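Workshop Tips: When the Gripper Drops Things or Won't Let Go

These notes come out of the bench arm in our workshop, which spends most of its day picking up household objects and putting them down again. Most of what goes wrong is small. One evening in June it was less small, and several of the tips below date from then.

What happened

The arm was lifting a set of headphones by the band. The cord had a loose loop in it, and the loop slid over the tip of one finger on the way up. The gripper opened at the drop point and the headphones stayed where they were, hanging by the cord. The program took the job as done and sent the arm back to its start position at full speed. The headphones swung out, hit the side of the bench and went on the floor. Ibsa Kassa was standing 40 cm away and got a knock on the wrist from them. No real harm, but she had been reaching in to free the cord at the time, and that was the part we had to fix.

Stop first, then reach

Press the stop button before your hand goes past the edge of the table. Pausing the program from the keyboard doesn't count. On our controller a paused arm will start again as soon as the pause is cleared, and anyone at the keyboard can clear it.

If something is caught on the fingers, support it with one hand before you free it. Keep your own fingers out from between the two jaws, even with the stop pressed. Ours hold their last position when stopped, but a jaw with a worn gear can slip.

Cut power at the wall if you need a tool to get the object off.

Cords and cables

Anything with a cord is harder than it looks. A cord can loop over a finger, get pinched along with the object, or drag a second object off the table.

Tie up the slack before a run if the job allows it. A soft twist tie is better than a rubber band, which catches on the finger pads. If the cord has to stay loose, lay it on the side away from the approach and check that no loop stands up off the table.

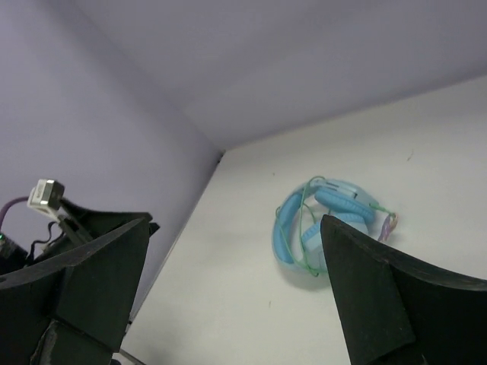
Slow the first lift. We now raise corded items 5 cm, wait, and look before going any higher. If the cord is caught, you will usually see it pull tight at that height, and the object can be set down again without falling far.

Add a check after release. Ours was missing one. The Prerketti controller reports the finger opening, and we had been treating "open" as "empty." Those are two different things. If you have a force reading at the wrist, compare it with the reading from before the pick. If it hasn't come back down, hold position and call someone over.

Curved and padded things

Headbands, mug handles and the like roll when squeezed off center. Grip across the stiffest part. Foam cushions will squash, spring back and push the object out of the fingers a moment later.

Don't turn up the force to make up for a bad grip. We cracked a Taltberg lamp shade that way. Move the grip point first and try again at the same force.

Worn finger pads

Run a thumbnail over the pads with the power off. A shiny patch will let smooth plastic slide. Wipe with a damp cloth, let dry, and test again before you replace anything. We had dropped items for most of a week before finding out that the pads had furniture polish on them.

Write down the cycle count when you change pads. Our last pair was changed at 293 picks after a tear near the tip. The pair before it went past 300 with nothing wrong, so go by the look of the pads as well as the number.

The arm's own wiring

Check this at the same time. Move the arm slowly through its full reach by hand and watch any wire that hangs in a loop. It should not go tight at either end, and it should not be able to hook on the table corner. Hanen clips hold well on round tube. On flat brackets they work loose, and we use cloth tape under them.

Return speed

Set the return move slower than you think you need. Ours was at full speed for no better reason than that it came that way. At half speed the swinging headphones would probably have stayed over the table.

Keeping a fault book

We use a plain Gashaw notebook on a string by the stop button. Time, object, what the arm was doing, what you did. Write it before you restart.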